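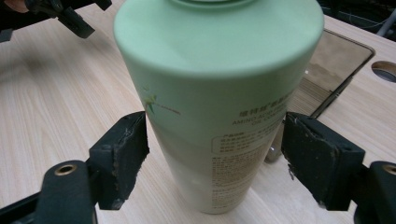

Progress report on the hand-guided demonstration work
Wed 15 July
Prepared by Hidayah Kwok for the Tavares fund

Dear all,

Thank you for your patience with this one, and for the kind notes after the last report (I passed them around and they cheered everybody up no end). The short version is that the bottle task is going well, the handover task is going slowly, and we have a good deal more usable material than we did in the spring.

Where the recordings stand

The Disley set now holds 3,155 demonstrations that have passed review. Another 809 are waiting for someone to look through them, and I would like that pile to be a lot smaller before I write to you again. All of these were done with the hand-held grippers, with the person walking the tool through the task at whatever pace feels natural to them. We did try asking people to slow down, back in the early weeks, and the motions came out stiff and full of little pauses, so we dropped that.

The bottle task

We have been spending most of our time on the approach, meaning the stretch where the open fingers come in on either side of the bottle and haven't closed yet. The pale green amino acid bottle is a nice one to practice on. It's tall, it narrows a bit toward the base, and the finish is matte, so a demonstrator has to think about how high up to take hold. Our newer people tend to come in low. Ollia, our labeling tool, now lets a reviewer mark the moment the fingers are lined up separately from the moment they close, and that has made the comments going back to demonstrators much more useful!

The finger pads

You'll notice the pads are scuffed and chipped at the edges. I have put two fresh pairs in the budget sheet under small parts. What I don't know yet is whether recordings made with worn pads should be tagged separately, and I'd welcome your thoughts on it.

Remote control

The Plurow sessions, where the operator drives the arm from another room, are behind schedule. The lag is better than it was, but people still overshoot on the last bit of the reach and then have to back up. We'll keep at it through the fall, and I expect to have a proper comparison of the two methods for you in November.

With thanks as always,
Hidayah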